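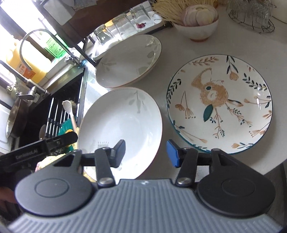 Rental House Arrival Check
Property: Gunnlaugsson House, Skiller Road, Gulach
Booked through: Ondik Stays
Checked by: Jianhua Lu
Date: 01/03/2024
Marks: OK / FIX / ASK / N/A

I do this before anyone is allowed to pick a bedroom. My family finds it very trying. The form is the same one I used for the lake trip, with the boat section taken out.

OUTSIDE

1. House number visible from the road: FIX
The number is 666, and one of the sixes has lost its top screw and swung upside down. We drove past it twice looking for a 666 and finding a 696. An ambulance would do the same.

2. Path and steps, even and lit: FIX
Second step from the top rocks. The porch light is on a motion sensor that notices you once you've reached the door.

3. Handrail firm: OK
Firmest thing on the property.

4. Key box opens with the code sent: OK
On the fourth try. The code was right, my reading glasses were in the trunk.

SMOKE, GAS AND FIRE

5. Smoke alarm on each floor, tested: OK upstairs, FIX downstairs
Upstairs alarm works very well and the neighbors' dog can confirm it. Downstairs I pressed the button and got a small click. New battery fitted from our own bag. I'll be asking Ondik for the price of it.

6. Carbon monoxide alarm: ASK
The listing says there is one. I looked in the hall, by the boiler and in both bedrooms. Message sent. We have our travel one plugged in by the boiler meanwhile, and it stays there.

7. Fire extinguisher in date: OK
Good until next April. Under the stairs, behind the ironing board and a crate of board games. Moved to the hook by the back door. Please leave it there, even if it spoils the look of the coats.

8. Second way out from upstairs: OK
Back bedroom window opens onto the shed roof. Everyone over the age of ten has been shown. Nobody is to practice.

KITCHEN

9. Outlets near the sink have a test button, and it works: OK
Tripped and reset as it should.

10. Stove knobs marked and turning freely: FIX
Markings have been scrubbed off by years of thorough guests. The left rear knob works the right front burner. I put masking tape on all of them with arrows. Ignore the older masking tape, which is wrong.

11. Fridge cold enough: OK
After I turned the dial up and waited. Put milk on the bottom shelf, the door is warmer.

12. Counters clear of cords and clutter: FIX
We've been in the house for 3 hours. I have no one to blame but my own relatives. 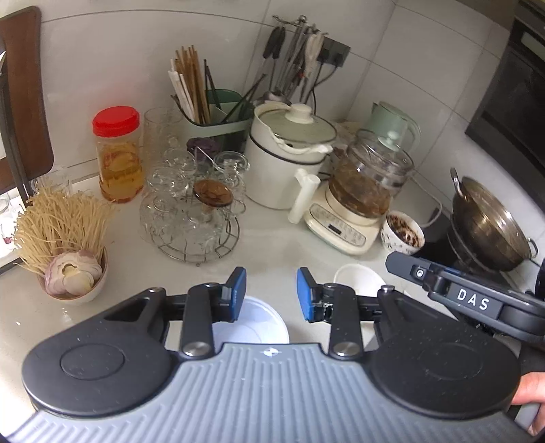 Kitchen counter, tiled wall behind. See item 12.

13. Sharp knives stored out of reach: OK
Out of reach of cutting, too. If you want a tomato sliced, bring a saw.

BATHROOM AND HOT WATER

14. Hot water not scalding: FIX
The heater was set high enough to make tea from the tap. Turned down. If your shower is lukewarm, you are the fifth person in it, and the fix for that is getting up earlier.

15. Non-slip mat in tub: OK
It has daisies on it.

16. Door lock can be opened from outside: OK
A coin turns it. There's one on top of the door frame now.

BEDROOMS

17. Bunk bed rail and ladder secure: FIX
Ladder lifts clean off its hooks if you pull toward you, and pulling toward you is how people climb ladders. Tied with cord for tonight. Top bunk for adults only until Ondik sends someone. So far no adult has come forward.

18. Window stops upstairs: OK
All fitted.

19. Bed bugs, seams and headboards checked: OK
Flashlight, every mattress. Yes, I brought the flashlight for this. Yes, my luggage waited in the bathtub while I did it.

GENERAL

20. First aid kit: ASK
A nice red box holding 16 safety pins and a hotel sewing kit. We'll use our own, top shelf, hall closet.

21. Emergency numbers and house address posted: OK
On the fridge, in my handwriting, in capitals.

22. Wi-Fi: N/A
Not a safety matter. I have been told by the back seat that it is. Password is on the router.

RESULT

Fit to stay in, with the fixes above. Photos of the step, the house number and the bunk ladder went to Ondik this afternoon. Their reply thanked me for my five-star review, which I haven't written.

Deposit is $70 and I would like to see it again, so items 10 and 12 get rechecked the night before we leave. Sign below once you've read it.

Signed: J. Lu
Others: (still waiting)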